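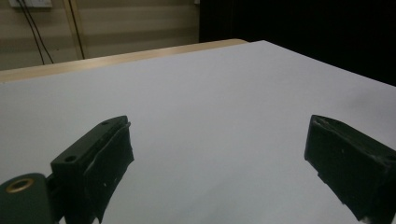 A matte white tabletop. A matte surface scatters light in many directions.

Why Are Some Surfaces Shiny and Others Dull?

Light travels in straight lines. When it reaches an object, some of it is absorbed and some of it bounces off. The bouncing is called reflection. How a surface looks depends on how much light it reflects and which way that light goes.

Smooth on a small scale

A mirror is very flat, even when it is viewed under a microscope. Light rays that arrive side by side leave side by side. This is called specular reflection. The rays stay in order, so your eye receives a clear picture.

Rough on a small scale

Paper feels flat to your finger, but it is made of tiny fibers that point in different directions. Each ray hits a different slope and leaves at a different angle. This is called diffuse reflection. The light still reaches your eye, but the picture is scrambled, and you see plain white.

Matte paint works in a similar way. It contains fine grains that make the dried surface slightly bumpy. The bumps are too small to feel.

The angle rule

Light leaves a flat mirror at the same angle at which it arrived. Angles are measured from an imaginary line, called the normal, that stands straight up from the surface. If a ray arrives at 40 degrees from the normal, it leaves at 40 degrees on the other side. A ray that arrives at 20 degrees leaves at 20 degrees. Rough surfaces follow the rule too, at every tiny slope.

Try it

You need a flashlight, a sheet of white paper, a sheet of kitchen foil and a dark room.

1. Lay the foil flat and shine the flashlight at it from one side. Look for a bright patch on the wall or ceiling.
2. Crumple the foil, open it out and shine the light again. The patch breaks up into many small spots.
3. Replace the foil with the paper. The glow on the wall is faint and even.

Do not shine the flashlight into anyone's eyes.

Words to know

Absorb: to take in.
Diffuse: spread out in many directions.
Matte: not shiny.
Normal: a line at a right angle to a surface.
Specular: like a mirror.

Page updated April 30, 2020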